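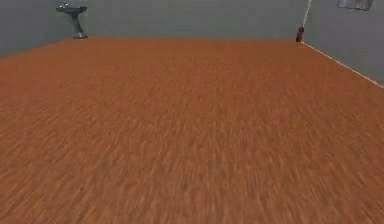 The Ciltia 16 dehumidifier is heavy for its size and works best when it is set down once, in the right place, and left there. Choose the spot before you lift it out of the carton. It needs a hard, level floor that will carry its weight without rocking. A bare wood-look floor with nothing standing on it, like the orange-brown one with the pale grey wall at the back, gives you plenty of choice. On deep carpet the castors sink and the cabinet may lean, so put a flat board under the unit first.

3. Positioning and first use

3.1 Before you start

Stand the unit upright for 2 hours before plugging it in, even if the carton arrived the right way up. The oil in the compressor needs time to settle. If you know the carton has been laid on its side, leave the unit overnight.

Remove all tape from the louvre, the tank and the rear grille. The power cable is packed inside the water tank. Take it out before you do anything else.

CAUTION: Do not lift the unit by the louvre or by the tank handle. Use the two recessed grips on the sides.

3.2 Positioning

1. Place the unit with at least 30 cm of clear space on all sides. Air is drawn in at the back and blown out at the top.
2. Keep it away from radiators, heaters and direct sun. Warm air from a heater will confuse the humidity sensor and the compressor will run longer than it should.
3. Keep curtains and loose bedding clear of the rear grille.
4. Press down the locks on the two front castors.
5. Check that the cabinet does not rock. If it does, move it to another spot. Do not pack paper or card under the castors.
6. Close windows and outside doors. With a window open the unit will go on drying the air from outside.

Note: In a bathroom the unit must stand outside the zones set by your local wiring rules, and must not be used where it could be splashed. If in doubt, ask an electrician.

3.3 Fitting the water tank

1. Pull the tank straight out from the front, keeping it level.
2. Check that the float moves freely up and down. It is the white part on the left-hand side, and it stops the unit when the tank is full.
3. Slide the tank back until it clicks. If the red tank light stays on, the tank is not fully home. Take it out and try again.

Do not remove the float to get more use out of the tank. The unit will not start without it.

3.4 Using the drain hose (optional)

For a cellar or a laundry room you may prefer continuous drainage. The hose is supplied in a separate bag.

1. Switch off and unplug the unit.
2. Unscrew the drain cap at the back and keep it somewhere safe. You will need it again if you go back to using the tank.
3. Push the rubber bung out of the outlet.
4. Screw on the hose, hand tight only.
5. Run the hose downhill to a floor drain or sink. It must not rise at any point or pass through a loop, or water will run back into the tank.

The hose can be extended with the Getov pump kit if the drain is higher than the outlet. Follow the leaflet that comes with the kit.

3.5 Switching on

1. Plug the unit directly into a wall socket. Do not use an extension lead or a timer plug.
2. Press POWER. The display shows the current room humidity after a short delay.
3. Press HUMIDITY until the level you want is shown.
4. Press FAN to choose low or high. Use high for drying laundry.
5. Leave the unit running. The compressor starts with a low hum and a slight shudder.

After you switch off, the compressor will not restart straight away, even if you press POWER again. The fan may run during this time.

Note: The tank may hold only a little water after the first day. A room that is already fairly dry might give 300 ml or less. In cold rooms the coil can frost over and the unit will stop from time to time to defrost. The DEF light comes on while it does this.

3.6 If the unit does not start

No lights: check the plug, the socket and the fuse.
Red tank light: empty the tank and refit it as described in 3.3.
Lights on, fan only: the room is already at or below the level you have set. Choose a lower one.
Code E2: the humidity sensor has failed. Switch off, unplug and contact your dealer or the Vuterari service desk. Have the serial number ready. It is on the label behind the tank.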